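Our visit to the Skirkell open lab day
Project report, Intro to Automation, second semester

For this report we had to go see a real automated system at work and write up what we learned. I picked the open day at the Skirkell building in Mottram, mostly because a friend told me they had a robot arm working with a tea set. I like tea and I like robots, so that was that!

We got there in the morning and there were already more than 80 people in the lobby (the guy at the desk said they had signed up 400 for the whole day, and I believe him). Our group was 11 students plus our instructor, Colin Ashworth, who kept trying to get us to the front of every line. First there was a talk about warehouse sorting, which was fine, but I'll be honest, I was waiting for the tea.

The tea table was run by Dehua Zheng, a graduate student on a project called Nemus. It's a white table with a pot, cups and saucers on it, and one arm with a two-finger gripper. Dehua told us the point of Nemus is to see how well an arm can handle ordinary dishes, the kind with awkward knobs and handles.
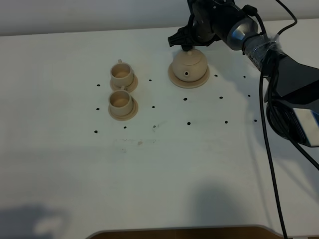
The gripper at the knob on the teapot lid.

I had figured the handle would be the obvious place to grab a teapot. Dehua said they tried a few ways and the lid knob was its own whole problem — it's small and round, and if you come in a little crooked the lid tips. They have a log of every try, and it was up to 596 when we visited. I asked how many of those were good ones and got a laugh and "depends on the week."

Next came the part everybody crowded in for, with drinks in the cups. Somebody's little brother asked if the robot was going to have some too. I was standing near the back by then and had to lean around a guy with a huge backpack, but I could follow most of it.
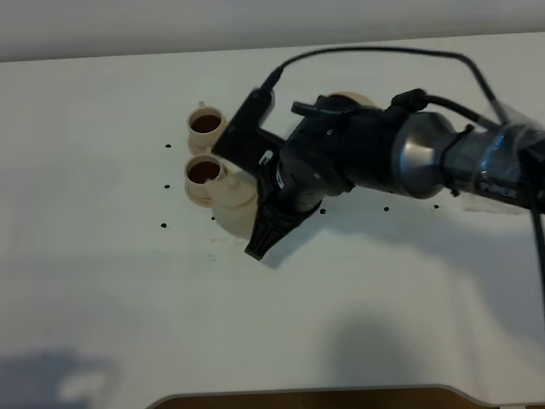

Why is pouring harder for an arm than picking something up?
The weight keeps changing as the liquid leaves the pot, and the arm has to tilt at the right speed and stop at the right moment, so one fixed set of motions doesn't work every time.

I wrote that down almost word for word from Dehua, and it ties in with what we did in class on feedback. Our own class project (the marble sorter) just runs the same steps over and over. It has no clue if a marble got stuck. After this visit I want to add a sensor at the bottom of the chute so it can at least notice.

The other thing I asked about was cups that sit close together. Two fingers need room to get in, plus the rest of the gripper is pretty bulky, so you have to think about what the whole hand might bump into on the way down.

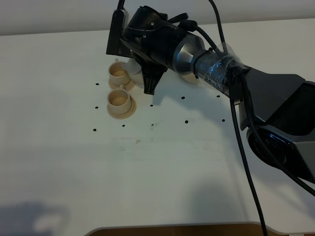 Dehua said planning that approach takes up more of the work than closing the fingers does, and that new people on the project always start by getting it wrong. I felt better about our marble sorter after hearing that.

After lunch we saw the Moretik booth, where you could drive a small cart with a joystick. Fun, but the line was long and I only got one turn. I crashed it into a cone.

If I did this report again I would bring better questions. I never asked how long one try takes, or what they do when a cup breaks. Colin says we can email Dehua, so I'm going to do that before our final presentation and add the answers to my slides.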